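## 3. Oiling a worktop or table

Applies to the Braditz hard oil only. If you were given the older Lâm tin, stop and read section 4, as the drying times differ.

The tin says one coat is enough. I have not seen one coat be enough on any surface that gets used, so plan for two and treat the label as optimism.

1. Clear the top and wipe it with a barely damp cloth. Leave it until the next morning.
2. Sand along the grain, never across it. Start with the coarser sheet and finish with the finer one.
3. Vacuum, then wipe again with a dry lint-free cloth. "Tack cloths" are sold for this at a silly price. An old cotton pillowcase does the same job.
4. Stir the oil for a full 3 minutes. Don't shake it.
5. Pour a small puddle and spread it thinly with the pad, working towards the window so you can see what you've missed.
6. After 4 minutes, wipe off everything that hasn't soaked in. It will feel as if you are removing all of it. Carry on.

**Caution:** Oily rags can catch fire on their own. Lay them flat outdoors to dry, or put them in a metal tub of water. This is the one warning on the tin I would not argue with.

Check your work from a low angle, with the light coming across the top. Any patch that stays sticky after a night has had too much oil, and a second coat will only make it worse.
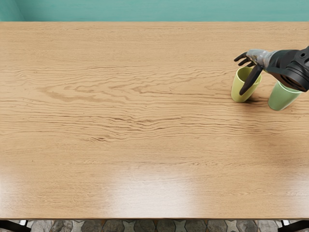
Rub sticky patches back with a white pad and a few drops of fresh oil, then wipe dry. The Bukeo cleaner is meant to do this without rubbing. Brahim Nasr tried it on the counter at Pamside in January and ended up sanding the lot, so make of that what you will.

7. Leave the first coat overnight, then repeat steps 4 to 6 using half as much oil.
8. Keep cups, paper and elbows off for 2 days. The tin promises "light use in hours" – it does not say what light use is, and I wouldn't test it on a table you like.

**Note:** Colour code 573 is sold as clear. On pale wood it adds a slight yellow. Try it on the underside first.

**Note:** "Food safe" on the lid refers to the oil once fully cured. Ask the shop how long that takes before you roll pastry on it.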